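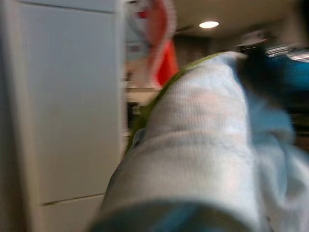 Pale knit, teal cuff, white cabinet. Laundry, day whatever.

1/
Rosalie Ortner @rosalieortner · December 18, 2020
I have decided to sort the clothes before the holidays. All of them. I've told people, so now I have to.

2/
The system comes from a leaflet that arrived with my Drutlow drawer dividers. It claims a household can fold 100 items in 30 minutes. I would like to meet this household and look in its cupboards.

3/
Knits first, says the leaflet. Knits are bulky and make you feel you've achieved something. I'm fond of any jumper with an olive green trim, and fondness is not on the leaflet's list of reasons to keep things. It's on mine.

4/
Next, "separate your whites from your denim". Mine have been getting on very well together — the white stuff sits on top and the jeans do the heavy lifting underneath.

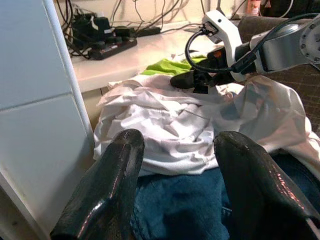 5/
Thin white cloth can't be folded. You can pick it up by one bit, at which point the rest becomes a tent. You can put it down again, at which point it becomes a bigger heap. Those are the options.

6/
Denim, on the other hand, folds once and stays folded. I'd happily own nothing else if it weren't for summer and weddings.

7/
Progress after an hour: around 26 items. Also 3 cups of tea, which the leaflet doesn't count.

8/
Whatever is left is going in the cabinet with the door shut. I'll look at it in January.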